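About Idley

Idley is a small weaving and sewing workshop that makes table linens for homes, inns and restaurants. We make placemats, napkins, runners and tablecloths, and we sell them from our own shop and through a short list of stores. We also teach weaving in the room above the shop.

How we started

Siobhán Ó Súilleabháin learned to weave on her aunt's floor loom and spent nine years running the sample room of a curtain mill. When the mill closed its weaving floor, she bought 2 of the looms and moved them into a former feed store on Mishra Street. For the first year she wove dish towels and sold them at the Saturday market. An order for 300 napkins from an inn up the road paid for the new roof and the first industrial sewing machine.

Siham Obeidat joined as a partner the following spring. She had trained as a pattern cutter and had worked in hotel purchasing, so she knew what happens to a napkin after its fiftieth trip through a commercial laundry. She rewrote our hem specification in her first month, and we still use it. Siobhán looks after the weaving and the dye orders. Siham looks after cutting, sewing, accounts and anything with a delivery date.

What we make

Most of our cloth is cotton or a cotton and linen mix. We wash every length before cutting it, so the size on the label is close to the size you will have a year from now. Corners are mitered by hand on the tablecloths and by machine on everything else.

We keep two standing lines. Zustel is the plain line, in solid colors with a narrow hem, and it is what most restaurants order. Cirkance is the patterned line, in stripes and wide blocks of color, and it changes a little each year depending on the yarn we can get. If you bought Cirkance pieces in the past and need a few more, send us a photo and a measurement. We keep a card with a swatch for every pattern we have woven, 584 of them at last count, and we can usually come close even when the original yarn is gone.

We do not print on fabric, and we do not make clothing. We get asked for aprons a lot. The answer is still no, but we can give you the name of someone who does them well.

Custom orders

Restaurants and inns can order in their own sizes. We need the table dimensions, the number of seats and an idea of how the linens will be washed. A sample takes two weeks. Full orders take six to eight weeks after you approve the sample - longer in November, when everyone wants their holiday tables done at once.

Individual customers can order custom sizes too, with a minimum of four pieces. Round tablecloths cost more than square ones of the same width, as there is more waste in the cutting.

Care

Wash in warm water with like colors. Dry on low or on a line. Iron while slightly damp if you want a crisp edge. Skip the fabric softener, which leaves a coating and makes napkins less absorbent. Butter and oil stains should be treated with dish soap before washing.

At the table

Our placemats are cut large enough to show on all sides of a dinner plate. They can be set square to the table edge or turned on the diagonal. Block patterns look quite different depending on which way they are turned, so try both before deciding how many you need.
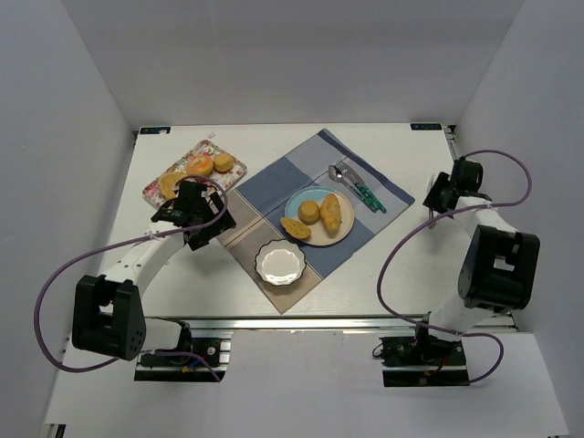
Visiting the shop

The shop is on the ground floor, with the looms behind the counter. You are welcome to watch the weaving while you are here. Remnants and seconds are in the bins by the stairs and are priced by weight. The classroom upstairs was finished in October 2018 and has table looms for beginners. Class dates are posted at the counter and in our newsletter. Parking is behind the building, off the alley.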